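Trekcombe Home Repair and Reuse Program
Interim report to the Pretorius fund, second period
Prepared by Maeve Brophy, 1/10/23

Maeve here, sorry this is going in close to the wire. Budget sheet is attached separate. Narrative below, following your headings where I could.

Where we are

Second period went better than the first. Repairs are moving, the waiting list is shorter, the truck is back on the road. Intake is still the weak spot. More on that further down.

528 household items repaired and returned to owners since the program opened. Mostly small stuff: lamps, kitchen chairs, vacuum cleaners, toasters, a lot of zippers. Target for this point was lower so we're ahead. Furniture is behind, see below.

Home visits. These started late. Efua Tetteh had the schedule drawn up in the fall but we couldn't send anyone out until the insurance rider came through, and that took until November. Visits have been steady since then. Grab bars, door sweeps, sticking windows, loose stair rails. Anything electrical past a plug or a switch goes to a licensed contractor and we pay the call-out from the hardship line, as agreed with you last year.

Staffing

Neema Mwakyusa moved up to shop lead. She was already doing most of it. Her old bench spot was filled by Anayeli Ponce, who came to us from an upholstery shop and has cleared a good part of the chair backlog. Part-time driver still not hired. We advertised twice. First round, no one with a clean license and free afternoons. Second round had two decent people, one took another job, one we're checking references on now.

Mafalda Calado is still keeping the books two days a week. She asked me to point out that the payroll line looks high this period but it has the back pay from the title change in it. It'll settle.

Furniture

Behind. We said we would refinish or rebuild dressers, tables and bed frames for families moving into the Lendis Street apartments. Demand is there. Space to dry finished peices is not. We have one back room with decent air and it fills up by Wednesday, and then everything waits.

What we've done so far:
Switched from the oil finish to a water-based one for anything that isn't a tabletop. Dries faster, less smell, costs a bit more.
Stopped taking particle board unless it only needs hardware. Too many came apart on us.
Drawer units get sorted at the door now. Runners and pulls first, finish last, and if the box is out of square it goes to parts.

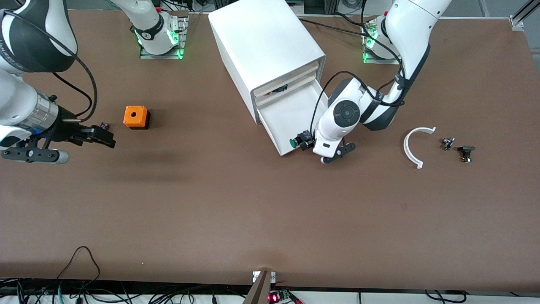
Brown tabletop and white drawer unit.

Drawers are the number one complaint when a family calls us back. Sticking, or a bottom panel dropping out. Neema wrote up a one page check sheet for it. Every drawer pulled all the way out, runners waxed or replaced, bottom glued and pinned, then loaded and left overnight. Callbacks were down last month. One month isn't much to go on but I'll take it.

We'd like to talk to you about moving part of the vehicle line over to rack storage. A set of folding drying racks from Ponness was quoted at $1,465 delivered. Truck repair came in under what we set aside, so the money is there, it's just in the wrong column. Need your OK in writing before we order. The quote holds to the end of the month.

Intake and records

Still messy. Paper tags fall off, two people write in the same book, and the spreadsheet is only as good as whoever typed it in that day. We lost track of 4 items this period. Three turned up. The last one was a sewing machine and we replaced it out of general funds, not out of the grant. The owner was very decent about it.

Fix so far is wire tags and one person on the desk at a time. Efua is looking at a cheap check-in system, the kind small dry cleaners use. Will report next time. If you know another grantee who has solved this I would love an intro.

Classes

Saturday morning classes ran every week except the two around the holidays. Basic sewing fills up right away. Basic tool use fills up about half. We tried an evening class on fixing small appliances and only a handful came, probably the time slot, so it moves to Saturday afternoon starting this month. People who finish a class get a starter tool kit. We bought 300 kits at the beginning of the grant and are going through them slower than planned. No need to reorder this year.

One thing we didn't expect, a good number of class people come back to use the open bench hours. Anayeli wants to add a second open bench evening. I want to see who's going to staff it first.

Money, short version

Wages: over, explained above, will even out.
Materials: a little under. Finish is up, lumber is down.
Vehicle: under.
Hardship line: on track. Two larger calls in December, a water heater and a panel.
Rent and utilities: heating bill is ugly. The landlord has agreed to look at the loading door, which doesn't seal. If he doesn't get to it by the end of the winter we will do it ourselves and argue about it later.

Problems and risks

Driver. Pickups are getting done by whoever is free, which takes a person off the bench each time. Neema lost most of three days to it in December.

Lease. Ours is up for renewal this summer. Haven't had a number yet. I have asked in writing.

Lendis Street. Move-in dates slipped again. Fine for us on the furniture side, gives us time to catch up, but some families are in temporary places longer then they were told and a few have asked us to hold things. We're holding what we can. It makes the space problem worse.

Next period

Get a driver hired and trained.
Drying racks in, if approved.
Clear the dresser backlog before the first Lendis Street move-ins.
Pick a check-in system or decide to stay on paper and do it right.
Finish the safety refresher for bench staff, half done now.
Site visit from you any time that works. Mornings are better, the shop is louder after lunch.

Receipts are scanned in date order this time, Mafalda did them all. Two are faded, the originals are in the office if you need to see them. The driver job posting is attached too. Call me on the shop line about the racks, I'm slow on email this week.

Maeve Brophy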